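Daily Safety and Inspection Checklist — Hand-Held Gripper Recording, Fruit Tasks
Lulent home recording program, Brernville site
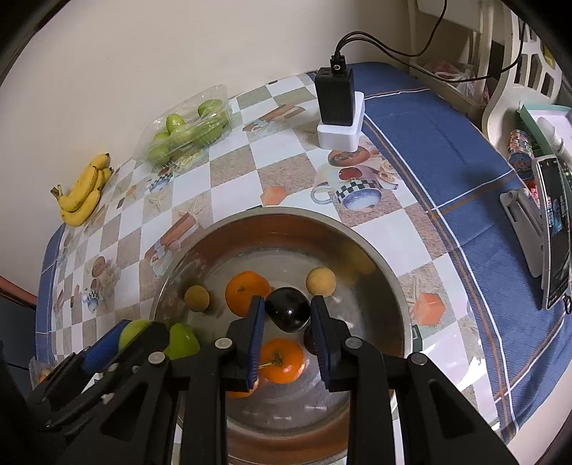
Please fill in this checklist before the first recording of the day, and again if the table, the fruit or the grippers are changed. Each line has a result (OK, Fix, or Not used) and a comment. The comments from the last inspection in January are left in, so the next person can see what was found and what is still open. If you write a new comment, put it under the old one and do not delete the old one.

One session is 55 recordings. The inspection is not counted as recording time, so there is no need to hurry it.

PART A. ROOM AND TABLE

A1. Table does not move when pushed from the side.
Result: OK
Comment: Pushed from the two long sides. Stable.

A2. Tablecloth is flat, with no fold under the bowl or where the hands pass.
Result: Fix, then OK
Comment: There was a fold at the front. I pulled the cloth from the corners and it is flat now. Please do not use tape on this cloth, it leaves glue and the glue goes to the finger pads.

A3. Light is good and glare is acceptable.
Result: OK
Comment: The cloth is glossy and some glare on it is normal. Steel bowls also shine. We accept small bright points on the metal. We do not accept a strong reflection that hides the fruit you are going to pick. Turn off the ceiling lamp first and look again before you move the table.

A4. Power cables are away from the work area.
Result: OK
Comment: Adapter and cables stay at the back. A cable must never come between the bowl and the operator. Last month a cable was caught by the left gripper and the adapter fell. The adapter was tested after and it works, but we lost the recording.

A5. Floor is dry and free behind the operator.
Result: OK
Comment: You will step back without looking when you finish a recording. Check one full step behind you.

A6. Chairs do not limit the elbows.
Result: OK

A7. No person other than the operator reaches over the table during recording.
Result: OK
Comment: Told to the family before start. They may use the room, only not the table.

PART B. GRIPPERS, LEFT AND RIGHT

B1. Finger pads are complete, clean and well fixed.
Result: Right OK, left Fix
Comment: One pad on the left gripper was lifting at the lower end. Replaced with a new pad from the box. When a pad lifts, the fruit turns in the fingers and the example teaches the wrong thing. Clean the ribs with a soft brush and water only — alcohol makes the pads hard.

B2. Joint pins are all present and do not stand out.
Result: OK
Comment: Touch each pin with the finger, do not only look. A pin that goes out slowly can scratch the hand and also can fall into the food.

B3. Fingers open and close fully ten times without noise.
Result: OK
Comment: Left one makes a small click near full open. It was the same in the previous inspection. I will watch it.

B4. No sharp edge on the arms.
Result: OK

B5. Camera lens is clean and the camera is firm on the gripper.
Result: Fix, then OK
Comment: Lens had a fingerprint. Use the dry cloth in the Ernura case, not a kitchen towel.

B6. Operator can let go of each gripper at once.
Result: OK
Comment: No strap around the wrist. If you feel pain in the thumb, stop. Pain is a reason to stop the session and you do not need to ask permission.

PART C. BOWL AND FRUIT

C1. Bowl has no sharp rim and does not slide when touched lightly.
Result: OK, with comment
Comment: On the glossy cloth a steel bowl can slide when you press a fruit to the wall. Take the fruit from above if it is possible. If the bowl moves more than the width of a finger, put it back and record again.

C2. Fruit is washed and dried.
Result: OK
Comment: Wet skin is slippery, and water goes inside the joints.

C3. No fruit is broken, soft or leaking.
Result: Fix, then OK
Comment: Took out one soft mandarin. Check the ones at the bottom also.

C4. There is a mix of sizes and colors, and the fruit is not in a pattern.
Result: OK
Comment: This is the most important line for the learning system. Mandarins together with dark, green and small brownish fruit is a good mix. Some should touch and some should be partly hidden. Do not arrange them nicely. If each example begins with the same easy fruit in the middle, the system learns the position and does not learn the fruit.

C5. Grip force is suitable.
Result: OK, with comment
Comment: Dark shiny fruit is the difficult one. New operators press too much because it looks hard. Close until the pads touch on two sides, wait a moment, then lift. A mark on the skin after release means too much force.

C6. The two grippers do not hit each other.
Result: Fix
Comment: When one gripper is at the rim with a fruit and the other is inside the bowl, there is little space. Let the one at the rim leave first. I saw two contacts in practice. No damage, but I ask all operators to practice this part before recording.

C7. Fruit used in recording is kept apart from fruit for eating.
Result: Open
Comment: Bananas and packed fruit on the same table are fine as background. After the session, used fruit must be washed again before eating. We still need a label for the used ones. Requested from Farías, not received.

PART D. PRIVACY AND FILES

D1. Screens near the table show nothing private.
Result: OK
Comment: App icons are acceptable. Messages, names and family photos are not. Turn off notifications before start.

D2. No letters, medicine labels or bank cards in view.
Result: OK

D3. Storage has space for the full session.
Result: OK
Comment: 79 percent free at start.

D4. Failed attempts are marked and kept.
Result: OK
Comment: A dropped fruit is also a useful example. Mark it as failed and continue. Delete only if a person or private thing was recorded.

OPEN POINTS
C6 — practice for all operators before the next session.
C7 — label for used fruit.
B3 — click in left gripper, check again after 2000 closings.

Next inspection: before first recording, 9 a.m.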